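In Praise of the Clumsy Hand

I spent most of May teaching a robot to push a stick off the edge of a table, and I would like to defend this as a use of an adult's time.

The robot lives in a simulator. I steer it with two handheld controllers, it copies me, and whatever I do is saved as a demonstration. We have 2302 of these at Hultis. After review we kept 1474. The rest were thrown out because the person steering hesitated, changed their mind, or scratched their nose and flung a virtual elbow into a virtual wall.

The reviewers mean well. They want smooth paths and confident grasps, the robot equivalent of a cooking show where the onions come already chopped. My argument is that they are throwing out the good ones.

Watch a person who has done a job for years. They miss slightly, nudge, look again, and finish anyway. The finish is what we hire them for. A policy trained only on people who never miss has no idea what to do the first time it does, and in my experience it does so within 40 seconds. Ours would stop above the table and hover there like a guest who has forgotten the host's name.

Tomomi Kudo, who steers on the Vetholm side, fumbles better than anyone I know. She will overshoot, back up, come in from the left and get the thing done, all without a sigh. Her rejection rate is terrible. When we trained a small model on her rejects alone, it recovered from bumps that the approved model treated as the end of the world. I sent this result to the people at Morikawa who wrote our review rules and received a very polite thumbs-up.

The other thing I'd change is the tidiness of the rooms. Every scene used to be a gray box. Now we get walls in two colors, shiny floors and party decorations, and I am for all of it. A robot that can only work in a gray box should apply for a job in one.

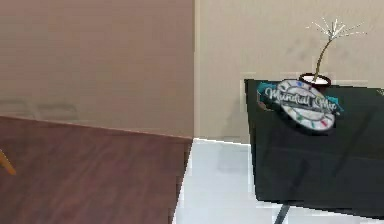 The simulated room, with bare wood on the left and the "Mundial Mío" sign on the black furniture.

I have had complaints about that sign. A colleague wanted it out because it has nothing to do with the task. Neither does anything on my kitchen counter, and I still expect to find the spoon.

So keep the fumbles, keep the colored bulbs, and let the reviewers go after the elbows. Those I can't defend. Most of them were mine.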